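**Class points not saving for my third period: troubleshooting notes**

Hi Teodoro, adding my notes to the ticket like you asked. Sorry it's long, I teach seventh grade and I can't tell a story any other way!

So I use Plellard to track points for homework and kindness. Kids trade them in at the class store on the last day of the month. It worked great all of September, and then third period's totals started sliding back to 10 every time I closed the laptop. My other classes are fine.

What I tried so far:

- Logged out and back in (twice, and once more out of spite)
- Switched from the Dorell tablet to my own laptop, same thing
- Cleared the browser history, which also logged me out of the gradebook, ugh
- Gave one student 2 points and watched. They stuck for 13 minutes, then poof

I also made a brand new reward to see if the store side was broken too. It's called "Class T-shirt," it costs 4000 points (nobody will ever get there, but they love to dream). That saved on the first try and it's still there this morning.

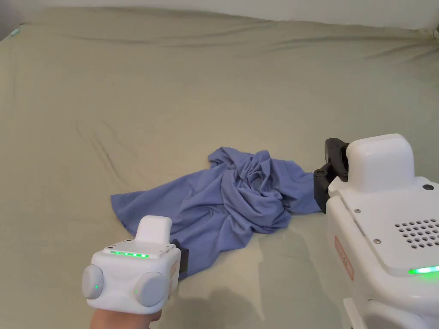 *Blue T-shirt*

So the store seems okay and it's only the points that wander off. Rutilio Becerra across the hall has the same grade and the same app and no trouble at all, but he never turned on the Barredo roster sync. I did, right before this started, so could that be it?

**Update, 3:40 p.m.** Turned the sync off for third period only. Added points to the whole group, closed everything, went to bus duty, came back and they were all still there!! I haven't touched the other classes.

Still need from you: can the old totals be brought back? I have a paper copy up to the Eltier field trip but nothing after that, and my kids remember every single point they're owed. I'm leaving the sync off until I hear from you.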